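Filley Table Linens -- Frequently Asked Questions

How do I choose the right size?

Measure the top of the table and add the drop you want on both sides. Most people like a drop of eight to 12 inches for everyday meals. A table 60 inches long with a 10-inch drop needs an 80-inch cloth.

Can I wash a patterned cloth with other laundry?

Wash it by itself the first two times. After that, cold water with similar colors is fine. Don't use bleach, even on a cloth that is mostly white.

Will it shrink?

Our cotton cloths shrink a little in the first wash. The sizes on the label are the sizes before washing. The Flatton line is prewashed and should stay as it is.

How do I get wrinkles out?

Iron on the back while the cloth is still slightly damp. If you don't want to iron, hang it over a shower rod overnight.

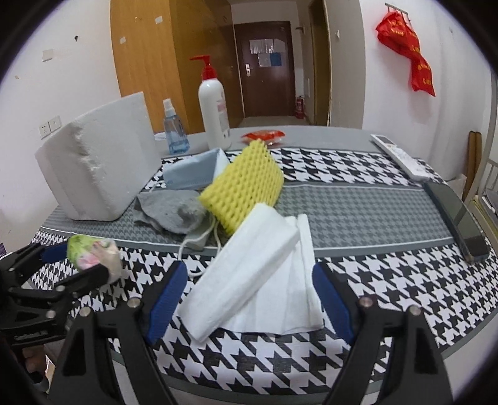 Do you sell matching napkins?

Yes, for Flatton and Patelar. They come in sets of four or six. Fikre napkins are sold out and will be back in February.

What about wax and grease?

Let wax harden, scrape it off with a spoon, then wash as usual. For grease, put dish soap on the spot and leave it for 30 minutes. Check the spot before you use the dryer -- heat sets stains.

Can I return a cloth I have opened?

You have 60 days, as long as it has not been washed or cut. Custom lengths can't be returned.

Who do I contact about a large order?

Write to Ilari Niskanen through the contact form and include your table sizes and the date you need them.

Last updated 21/12/2019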